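The Packing Table

Part one: the bench

Hrefna Þorgeirsson had packed boxes at Ploltico for eleven winters before they put the arm on her table. It was a small arm with orange fingers, and it came with a contract for 500 boxes. If it could do those without a person touching the work, Stankevičius, who owned the place, would buy more of them.

"It only has to do the one thing," he said. "Case goes in the box. You did 2000 of those in September."

"I also taped them," Hrefna said.

"We'll get to tape."

She was told to sit beside it with a pad and write down whatever went wrong. By ten she had filled the first page. It took the case by the corner and let it slide. It stood still with nothing in its grip and seemed to be thinking, though the young man from Bernico said it did not do that. Once it put the case in so well that she looked around for someone to tell.

The young man moved the box a thumb's width to the left and asked her to watch again.
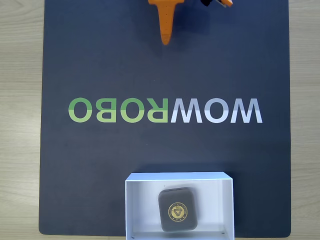 Part two: the sink

At home the dishes were from the day before. Hrefna ran the water and thought about how she held a plate. She had never thought about it. Two fingers under, thumb on the rim, and then a turn of the wrist that let the soap run off the back. She did it slowly, and then she did it slower, and dropped the plate.

Her sister called while she was picking up the pieces.

"Can it do dishes?" her sister asked. She asked this every night.

"No."

"Laundry?"

"It can put a case in a box."

"Every time?"

Hrefna thought about the pad. "Most of the time after lunch," she said.

Her sister said that a woman in Brivska had a machine that folded towels, but you had to lay each towel flat for it first. They talked about that for a while. Their mother used to fold towels in the dark, listening to the radio, and the edges always met.

Part three: the pad

On Friday the count reached 130. Stankevičius read her notes standing up. He turned the pages back and read some of them twice.

"You wrote here that it was tired."

"It was late in the day."

"It doesn't get tired."

"Then I don't know what it was," Hrefna said. "It was reaching short."

The young man from Bernico asked if he could keep the pad over the weekend. She tore out the page with her shopping list on it and gave him the rest. Then she pulled her chair around to the other table, where the tape was, and started on the orders that had to go out by five.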